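News > Technology > Robotics

Laundry robot passes first kitchen table test, but slowly

A robot arm that is being trained for simple household work has folded 70 hand towels from a pile of 197 in one working day, the company Brurnuna said in June. A person who folds towels every day would need much less time for the whole pile. Still, the company calls the result good enough to continue, and it plans to try the same machine with dishes and shop shelves before the end of the year.

The project has the name Podo and started in a small office in Bernen. Its aim is to find out which chores a single arm can do today without help from a person. The team made a list of 13 chores, from wiping a table to putting cans on a shelf with the labels to the front. Until now the arm can finish four of them from start to end. The others are either too slow, or they stop in the middle and somebody must come and move the object by hand.

Wiping is the easiest job, according to the company. The table is flat, it stays in its place, and a small mistake does no harm. The arm can also put cups on a tray, move boxes from one side of the table to the other, and fold a towel if the towel has one color and is not too thick. Shirts are still on the list of open problems. A sleeve that lies under the shirt is often not found, and then the fold comes out wrong.

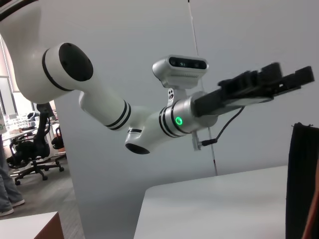 The arm with its gripper and depth camera, next to a white work table in an open office.

The tests for shops are going in a similar way. Subramaniam, a chain of small grocery stores, lent the project one shelf unit and several crates of ordinary goods. Cans and square boxes gave little trouble. Bags of rice and chips were harder, for the gripper has two hard fingers and a soft bag changes its form when it is held. In a few cases the bag was put on the shelf upside down, and the machine did not notice it.

The chain says it has no plan to buy such an arm now. Its stores are narrow, and customers walk between the shelves the whole day. It would be more interested in a machine for the back room, where goods arrive at 5 a.m. and must be sorted before opening. This work is heavy and it is difficult to find people for it – but the crates come in many sizes, and the arm was so far tested only with one size.

Price is another open question. Brurnuna did not want to give a number for a home version and said only that it would cost more than a washing machine and a dishwasher together. For this money most families would expect a helper that moves from room to room. The arm in the tests works from one fixed place, so everything has to be brought to it first. For a basket of towels this is acceptable. For a kitchen after dinner it means that a person has already done half of the work.

The company also wants to improve what happens after a mistake. At the moment the arm tries the same movement again, and if this fails, it waits. In the next version it should put the object down, look at it from another side and choose a new way to take it. A first trial with this method is planned for the fall, again with towels, and later with plates made of plastic.

Glass and knives are not part of the program this year. Brurnuna says it will publish the results for all 13 chores when the tests are finished, also for those where the arm did not succeed.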